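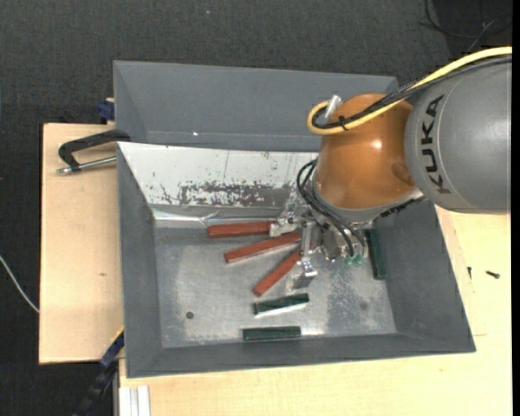 A KUKA arm reaches into a bin of red and green blocks with a two-fingered gripper.

Clellow puts bin-picking kit up for monthly hire

Aug 8, 2019

Small workshops that want a robot to empty a parts bin, but don't want to buy one outright, can now hire the difficult bit by the month. Clellow has opened orders for Brustarine, a picking kit made up of a gripper, a camera head, a control box and the software to run it all. It fits on an arm the customer already has.

Minimum term is 2 months. After that it rolls on, with 7 days' notice to stop.

Price on the firm's sheet is £98 a day, billed monthly, delivery and set-up on top. No deposit for firms that have traded more than two years. Arm not included, and Clellow won't supply one, though it will give you a list of dealers if you ask.

Bin picking has been around for years in car plants and the big warehouses. Parts lie at all angles, on top of each other, up against the walls, and the robot has to work out which one it can get at and how to come in without clouting the side of the bin. The systems that do it well have tended to be sold as one big job, arm and fencing and software and a couple of engineers on site for weeks. Clellow is after the people that leaves out. Job shops, packers, small foundries.

"We kept meeting people who had an arm already," said Imogen Penrose, who runs the hire side. "It loads one machine in the mornings and then it's parked. They'd ask could it do the bin of castings as well, and the quote for that would come back higher than the arm cost them in the first place. So they'd go back to doing it by hand."

The gripper is a plain two-finger unit with narrow metal tips, swapped with four bolts. Two sets of fingers come in the box, a longer pair for deep bins and a short pair for heavier stuff. No suction version yet. Penrose says that one is comming in February, with the tool changer, and hirers already on a contract will get it at the same daily rate.

Teaching is done with samples. You put a handful of the part in the bin, run the scan, move the bin about a bit, run it again. 22 scans is what the manual asks for with a new part. Clellow says a simple shape like a block or a bar is done inside a morning, and anything with holes or hooks that can tangle wants a full day, more if it's shiny. Shiny is still a problem. The software has a setting for reflective parts which slows the whole thing down, and the manual is quite frank that bare polished steel in a bare metal bin may not be worth the bother.

Corners too. A part standing tight against a wall is left till last, and if the fingers can't get either side of it the arm stops and calls somebody over. There's a shake routine for those with a powered table under the bin. Without one you go and nudge it yourself.

What about speed? Clellow gives no picks-per-minute figure on the sheet, and asked for one Penrose wouldn't be drawn. "Depends on the arm, depends on the part, depends how far away you've put the box it's dropping into. I'd sooner come and time it on your own job." Fair enough, but buyers will want something to put in front of whoever signs the invoice, and a rival's brochure will have a number in it.

There is a trial. Firms can send a crate of parts to the Nurwood workshop and have them run on the bench, with a written report and the video sent back. That's free for one part type. A second type is charged. Turnaround is 7 working days at the moment, and that may slip over the summer, the sheet warns, with people away.

On safety the kit adds nothing and takes nothing away. It works inside whatever guarding the arm already has, and the customer's own risk assessment has to be redone for the new gripper before Clellow's fitter will switch it on. Bring the paperwork on the day or you pay for a second visit. Several early callers were caught out by that, says Penrose, and it's now in bold on page one of the order form.

First firm to sign is Liu, which makes door and gate fittings and has been using a pre-release set on cast hinge blanks. It has taken the kit on for a longer spell. No word on terms. The works there runs the robot through the late shift, with someone from the next cell looking in when the light goes amber.

Support is by phone in office hours, six days a week, and the control box can be dialled into if the customer allows it. Those who don't want their machines on the internet (plenty don't) can pull a log onto a memory stick and email it over. Wear parts, meaning finger tips and the rubber seals, are covered by the hire. Crash damage isn't. A bent finger is charged at cost and a smashed camera head will sting, so check the bin position before you press go.

What you need at your end: a six-axis arm with a supported controller, compressed air, an ordinary mains socket, and a bin that stays put. That last one matters more than it sounds, says the manual, and it gives a page and a half to clamps. Bins that get swapped by forklift need a locating plate, sold seperately.

Software updates are included and are optional. You can stay on an old version as long as the hire lasts. Part files belong to the customer and can be kept afterwards, though they won't open in anything else as far as we can tell.

Orders are open now through Clellow's sales desk, first deliveries next month. Bench trials at Nurwood can be booked straight away, mornings only. The sales desk asks that parts are sent clean and free of oil, in a crate one person can lift, with a drawing if there is one.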